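Fio sobre uma coisa que ninguém pediu: o sofrimento moral de escolher nome para loja pequena. Passei a semana inteira ajudando uma prima a batizar a papelaria dela e saí disso outra pessoa. Pior.

1/ Começamos com 144 nomes numa planilha. Desses, 61 tinham "ateliê" em algum lugar. Minha prima vende caneta, cartolina e faz plastificação.

2/ Primeira fase: o falso escandinavo. Tudo soa a estante que vem com parafuso sobrando. O favorito dela era Skandby. Perguntei o que queria dizer. "Nada, mas parece caro."

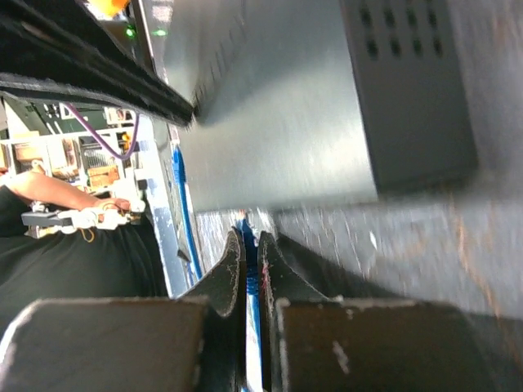 3/ Depois do falso escandinavo vem o sobrenome sem dono. Osman. Muito digno, muito sóbrio. Minha tia ouviu e perguntou se era o advogado novo da rua de baixo.

4/ Sobrenome em fachada gera uma obrigação: vai entrar gente perguntando pelo seu Osman. Todo dia. E alguém vai ter que dizer que ele saiu para almoçar.

5/ Aí caímos na fase espanhol de férias: Tedoden. Sei que não é espanhol. Ela também sabe. Mas leu em voz alta com tanta convicção que a gente ficou uns 15 minutos discutindo onde ia o acento.
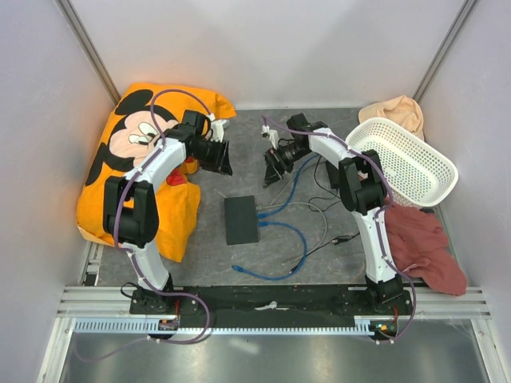
dois braços, uma almofada ou tecido laranja e muito mármore cinza

6/ Corrijo antes que me corrijam: não sei se era almofada nessa aí, talvez fosse um tecido laranja. Voltando à papelaria.

7/ Teste do telefone, recomendo a todos. Você liga para um parente com mais de 60 anos, diz o nome uma vez só e pede para ele escrever. Delness voltou como "Del Ness", "Dona Inês" e, na minha versão preferida, "Delícias".

8/ Delícias é um ótimo nome. Para uma padaria.

9/ Teste do sobrenome de rede social: todo nome bom já tem dono, e o dono publicou uma foto de pôr do sol em novembro de algum ano remoto e sumiu. Sobra o nome com underline. Ninguém quer começar a vida com underline — dá a impressão de que alguma coisa já deu errado.

10/ Na quarta ela cortou a lista para 2 nomes. O segundo era "Papelaria". Só isso. Argumentei que faltava personalidade. Ela respondeu que sobrava plastificação. 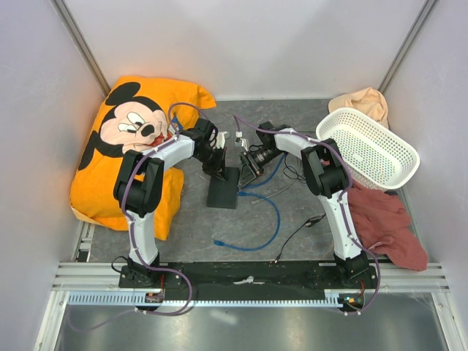 11/ Resultado: vai se chamar Papelaria Skandby. O rapaz da placa já avisou que cobra por letra e elogiou muito a escolha.

12/ Minha tia continua chamando de Delícias. A planilha segue aberta, caso alguém precise de um nome com "ateliê". Faço preço bom no lote.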